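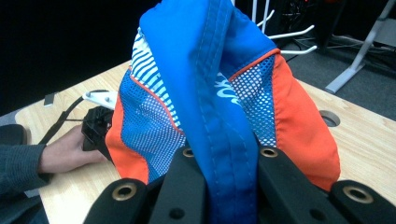
September 2026, Wurkcombe

I came home at eight and my right thumb still hurts, so I write this slowly.

The fault began before lunch. We were on the soft items again, the bags, and for the first hour everything went well. Then I closed the gripper on the blue and orange one, lifted it, carried it, and when I released the handle the fingers stayed closed. I pressed and released again. Nothing. The bag hung there with a big fold of blue nylon squeezed in the middle, and I stood like a man who has caught a fish and does not know what to do with it.

My mistake came next, and I want to put it down plainly. I did not switch off. I put my left hand to the bag and my right thumb between two fingers, to push them apart. They opened by themselves, very quickly, and then closed again on the thumb. The force is not large, 30 newtons at most in our settings, and the plastic has no sharp edge. But it was a surprise and I said a word in my own language which Lu understood perfectly.

Lu pulled the plug. She was not angry, she only asked me to read aloud the first line of the safety sheet, which I wrote myself in March. "Remove power before touching the fingers." It was not a pleasant minute.

In the afternoon we looked for the cause. The log shows 51 good grasps and then a position value that does not change for 5 seconds, although I had surely moved the handle. Lu thinks the cable has a weak place near the plug, where we always bend it. I think the problem is in the software, because it should open when the signal is lost, and ours keeps the last command. Perhaps we are both right. When I bent the cable with the power on and my hands far away, I could make the fault return, but only two times, and after that it behaved very politely.

I telephoned Vulbridge, where we bought the motor, and spoke with Gaspard Hervieu. He was kind and asked for the log file. He also asked if anybody was hurt, and I said no, and then I corrected myself and told him about the thumb. He wants it in the report. So there is a report now, number 33.

Until the new cable comes, no more grasping. Lu has put red tape over the socket. Tomorrow I will change the code for the lost signal and test it with a piece of foam.

The nail is a little dark on one side. I can hold the pen, but buttons are difficult – I slept badly last night also, and should go to bed.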